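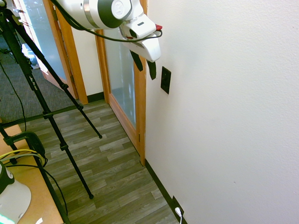
What the second arm cost us

The operations lead at Bresetti, a small Zurnville company that tests robot arms on household chores, keeps her budget in a spreadsheet with a tab called "Regrets." It has 293 rows. She says she stopped adding to it in January, mostly out of tiredness.

We talked about the gap between what an arm costs and what it costs to have one. "The arm is the easy line," she said. "You get a quote, you wince, you sign. Then you need a mount, and the mount needs a table that doesn't wobble, and somebody orders a tripod, and you're on your third order of cables."

Cables come up a lot with her. The first-year plan set aside $200 for cables and clamps. That lasted 6 weeks. "I'd put in a number that looked responsible," she said. "I had no reason for it at all."

The current work is at wall height: switches, plates, plugs, the stuff people reach for without thinking. She had expected it to be cheap, given that a wall is already there. What she hadn't priced was reach. An arm that does fine over a tabletop may need to stand somewhere else entirely to get its fingers near a wall plate, and moving it eats an afternoon.

"So now I budget for afternoons," she said. "Finance doesn't love that as a category."

For the second arm she compared offers from two suppliers, Björklund and Gunden. Björklund was cheaper until she asked about spare fingers. Gunden included a spare set and charged $150 for shipping them, in a separate box, on a separate day. She went with Gunden anyway - the support line picked up when she called, and she has come to value that above most things on a spec sheet.

Does she have advice for a team buying its first arm? She thought about it for a while. "Measure the room. Then measure it with the door open." She also suggests asking for the replacement price of every part that touches anything, and getting it in writing before the demo, while the salesperson is still hopeful.

A third arm is in next year's draft. The cable line is still blank.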